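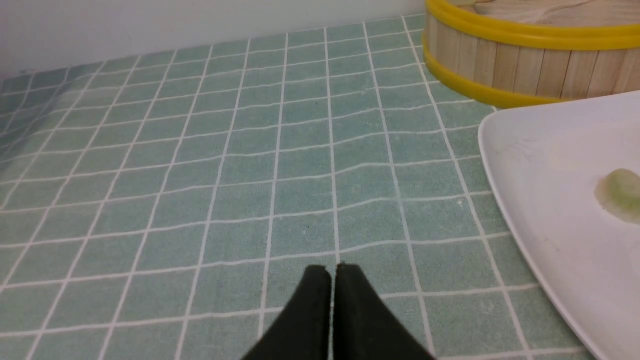

Pale teal tile pattern with the white lines, on the tabletop.

2 min read

Subject: Re: [clanden-stitchers] Covering for the hall tables

Leanne Wainwright wrote on 13/04/2022:

> Hi all,
> We need to settle what goes on the cutting tables before the May
> weekend. The old oilcloth has cracked along the folds and the rotary
> cutters keep catching in it. Metadton has a plain grey vinyl by the
> metre, and Holst still has the printed tile stuff. Does anyone have a
> preference? Also, who has the key to the tall cupboard?
> Leanne

Leanne,

I have the key. I'll leave it in the kitchen drawer with the tea towels.

On the covering, I'd go with the vinyl for the two cutting tables and something softer for the pinning table. Slippery fabrics slide all over vinyl, and anyone making a lined skirt will be chasing it onto the floor. A cloth with a bit of nap holds it still. The old flannelette sheets would do, pulled tight and clipped underneath.

I wouldn't rely on any printed grid for measuring. I squared up a quilt back by the checks on my own kitchen cloth once and it came out 2 cm wider at one end. The lines move when the cloth does. Use the long rulers, and check them against each other first, as the yellow one has a worn end.

Whatever we buy, please don't fold it. Roll it on a cardboard tube, right side out, and stand it in the corner behind the piano. Folding is what finished the oilcloth. If it arrives creased, leave it flat overnight under the cutting boards – no irons on the vinyl, please.

Other things for the weekend:

The Ultex interfacing order has come in, but they sent the medium weight again. I've kept it. It will do for bag handles and collars, and I've asked for the light to be sent separately. The order number is 762 if anyone else rings them.

We are three irons short of what we'd like. Bring yours if it doesn't leak, and put your name on the cord.

Zips are sorted by colour now, in the biscuit tins. Please put them back that way.

I can collect the vinyl if someone tells me the length. My tape is in the hall with everything else.

Comments

Bev: Tables are the long trestles, so add a drop at each end or it rides up. I can bring bulldog clips.

Marg T: Is the overlocker back from its service yet?

Col: Happy to bring an iron. It spits a bit on the steam setting but it's fine dry.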